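right so. reservoir thread. a few of you asked and I keep promising. typing this on the bus so bear with

1/
Estutley reservoir is the lowest I've ever seen it. The old lane is out, the one that went down to the mill. Walls either side, gateposts, the lot. You can walk on it if you've got wellies and don't mind losing one

2/
went down with Nurhan Şimşekoğlu, who has been fishing there longer than I've been alive and knows where everything used to be. Me with a notebook. Her with a flask and strong opinions on the water company

3/
first thing you notice is the smell. second thing is the mussels. Big ones, shells all over the mud, most of them open. Nurhan was quite upset about it and so was I by the end

4/
level board by the dam is high and dry, whole thing. In January the water was over the second step of the slipway. Now the slipway just stops and then there's a long slope of cracked mud and THEN there's water

5/
sailing club has moved its pontoon 194 metres. Paced out by Muammer Başaran and then done again with a proper tape becuase people argued. They've moved it once already this spring and he reckons they'll be doing it again
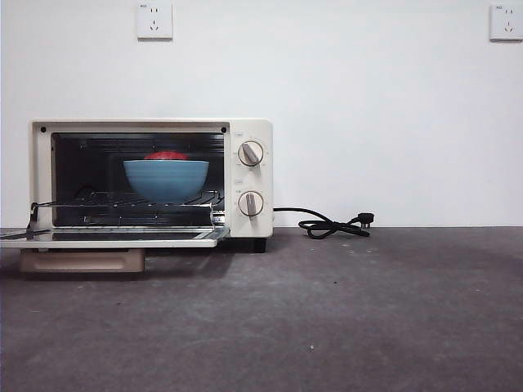

6/
Muammer also runs the club's logbook, which goes back to when the valley was flooded. Lovely thing. Green cloth cover, someone's tea on most of the pages. He let me photograph a few but asked me not to post them til the members have had a look, so I won't

7/
what the log says, short version: low years before, yes. Lane showing before, yes, top gatepost only. Mill floor showing, not once that he can find. It's showing now

8/
mill floor is stone flags with a round hole where we think the shaft went. Two lads were jumping over it. Please don't jump over it, the edge is rotten and I've no idea how deep it goes

9/
people have asked about finds. Bottles mainly. A boot. A pram wheel. Nurhan picked up a lead weight she swears is one of hers from years back and put it straight in her pocket, so that's that one solved

10/
someone else had a brass tap with Türkmen stamped on it. No idea. Plumber? Make of tap? If your family had anything to do with a Türkmen in the valley before the flooding, message me, I'd love to know

11/
on detecting, as it's come up: you need permission. the bed belongs to the water company even when there's no water on it. The ranger was sending people back to the car park, quite politely, and had done 2 before I'd got my boots on

12/
the fish. Bararo, who do the fish rescues round here, have moved 2627 so far out of the top pools and into the main water. Mostly roach and perch, some tench. They do it early while it's cool. They want helpers who can carry a bucket across mud without falling in it, so not me

13/
if you see a pool cut off with fish gasping at the top, DON'T wade in after them. Ring the number on the board at the gate. Nurhan has had to be pulled out of that mud by two grown men and she says it was the worst afternoon of her life

14/
parking. verge is full by nine and the farmer is fed up, fair enough really. Zilo the minibus people are stopping at the top gate for now, ask the driver for the dam. over 600 people came on the one day according to the café, and they'd run out of milk by lunch

15/
bit of a break here, back in a sec

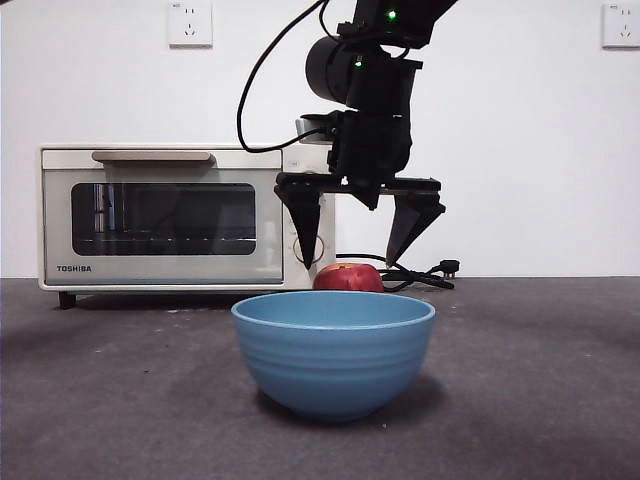 an apple

16/
ok back. the question everyone's asking is will it fill again. Ranger says a wet autumn and winter would do most of it. Muammer says he's heard that before. Feeder stream on the north side is a trickle you could step across, I stepped across it

17/
birds are doing well out of it at least. Little ringed plover on the new mud, first Nurhan has seen there. Keep dogs on a lead along the north shore please, they nest right on the ground and you will not see the eggs before you're stood on them

18/
if you've got old photos of the lane or the mill, club would love a copy. Drop them at the clubhouse with your name on the back, Muammer will scan them and hand them back. he's especially after anything showing the mill roof

19/
correction to 4, it's the third step not the second. Thankyou to the three people who told me within a minute of posting

20/
this is all as of 2025-05-08, level's dropping so the lane may go further than I've said by the time you get there. my stop. more when I've been back down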